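Re: [Ovwood-birds] Swifts gone already?

On Monday someone wrote:
> Are the chimney swifts gone from your end of Ovwood? Usually I see them over the old Coman mill until well into September, but last night there was nothing. Also, is anybody still putting out nectar for the hummers?

Not gone here! I sat out behind the mill until dark and counted 80 going down the big chimney, then a few stragglers after I'd put my pencil away (of course). My best night this year was over 100, so they're thinning out, but I wouldn't give up on them yet.
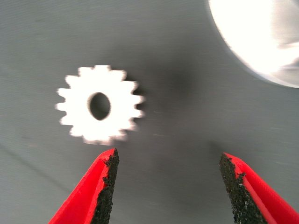
2 min read

Try the north side of the lot if you go. The birds circle wide over the river first and you can miss them completely from the street – I did that for two evenings before I figured it out. Bring bug spray.

And yes, my feeder is still up. One female hummingbird is guarding it like a little dragon and chasing off everything, even the chickadees, who don't want any of it. I'll keep filling it until I've gone a couple of weeks without seeing one.

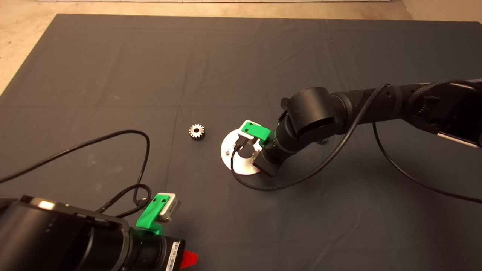

Black robotic arm over a dark gray mat

Does anyone have nighthawk numbers yet? I've only had two, both over the ball field, and I'd love to hear if they're going through in bigger groups on your side of town.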